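Home & Workshop Help > Wood Surfaces > Oil and wax finishes

Butcher-block top: white haze and raised grain after oiling. Sand back or leave it?

Asked in November. 3 answers. Status: open

I have a butcher-block top in a utility room in Pondwood. It came unfinished. I sanded it to 120 grit, wiped it with a damp cloth, let it dry overnight and put on two coats of Vikulton hardwax oil, 12 hours apart. The room is unheated and was cold when the second coat went on.

Two problems. First, there is a milky haze that shows mostly at low angles. Second, the surface feels rough in bands that run with the strips. Some strips are smooth and the ones next to them feel like fine sandpaper. I buffed with a white pad after the second coat and the haze got a little better, the roughness did not.

The top is used for sorting hardware and for potting in spring, so it needs to shed water but does not need to look like furniture. It is not used for food. I also have half a can of Willems danish oil left over from another job and would use it up if that is compatible.

Questions: is the haze moisture, uncured oil or too much product? Do I have to go back to bare wood? And is the banding a defect in the top?

Answer 1 (accepted)

Haze after a hardwax oil is nearly always one of two things: excess product left on the surface, or a coat applied over one that had not cured. A cold room makes both more likely. The oil thickens, it gets wiped off less completely, and the first coat is still soft when the second goes on. Twelve hours is fine in a warm room. In an unheated one in November I would wait at least two days and test with a fingernail in a corner.
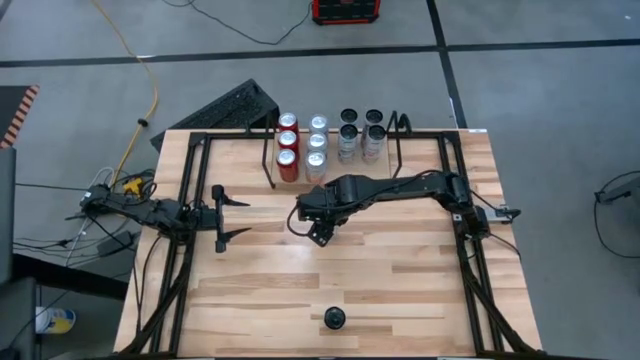 The banding is normal for this type of construction. A butcher-block top is glued up from many narrow strips, and each strip comes from a different board, or a different part of one. Density and grain direction change at every glue line, so the uptake of oil changes too. You can see the variation in the photo, where light and medium blond strips sit next to each other across the whole top. Color alone does not tell you which strips will drink more oil. Touch does, after the first coat.

The roughness is raised grain. You wetted the wood, which is correct, but you did not sand again after it dried, so the fibers that stood up got locked in by the first coat. Going back to bare wood is not required. What I would do:

Heat the room and leave the top alone for 9 days. Do not skip this. Sanding soft oil clogs the paper and drags the haze around.

Sand by hand with 180 grit on a flat block, along the strips, until the rough bands feel the same as the smooth ones. You will get pale dust if the oil has cured and gray crumbs if it has not. If you get crumbs, stop and wait longer.

Vacuum, then wipe with a cloth dampened with the thinner named on the can. No water this time.

Apply one thin coat. Work in small sections. Wait the time on the label and then wipe everything off with a dry lint-free cloth until a clean cloth comes away clean.
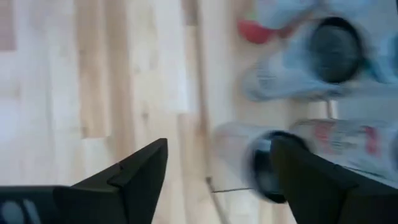
Do the underside as well if it is still bare. One coat is enough there. A top that is sealed on one face only takes up moisture on the other and will cup across its width – slowly, but it will. End grain needs more than the faces. Keep adding until it stops absorbing, then wipe.

Used oily rags go flat outdoors to dry or into a metal container filled with water. Do not ball them up in a bin.

On the Willems: I would not mix systems on the same surface. Danish oil over a hardwax oil may not cure, because the wax keeps it from getting into the wood. Keep it for the next bare piece.

Answer 2

Just sand it off and use polyurethane. Three coats, done, no haze.

Comment on answer 2: Poly will not bond reliably over wax residue, and sanding does not remove oil that has gone into the wood. It is a reasonable choice for a bare top. It is a poor one here.

Comment on answer 2: worked on mine

Answer 3

Agree with the first answer on the cause. Two additions, one on checking the cure and one on using the top afterward.

To check the cure, put a drop of water on the worst area and leave it for 6 minutes. If it beads and wipes off with no mark, the finish is closed. If it leaves a dark spot, that strip needs another coat. If it leaves a white spot, there is still excess wax on the surface and more oil will make it worse.

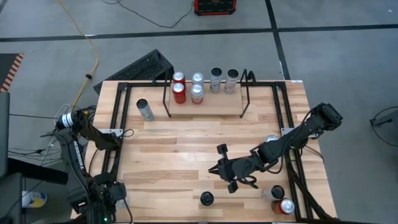

Full cure takes weeks, and water resistance comes last. During that period keep anything that sweats or has a rim off the surface. Metal cans are the usual culprit, since they trap a ring of condensation under the base and the mark goes down into soft oil. A low shelf standing on the tabletop takes care of most of it, like the one at the back of the table in the picture with six drink containers on it. Put felt or cork under the feet of the shelf, or you trade can rings for dents.

I used the Eline maintenance oil on mine once the base coats had hardened, two light applications a year. It is thinner than the base product and easier to wipe off completely. Check first that the maker of your oil allows it – some want their own refresher and nothing else.

Comment on answer 3: Does the water drop test work on end grain?

Comment on answer 3: Not well. End grain will darken a little even when it is closed. Judge it by whether the dark spot is gone the next morning.

Comment from the asker: Crumbs at the back left corner, dust everywhere else. Leaving it longer with the heater on. Underside was bare, so that explains the slight cup I had not mentioned.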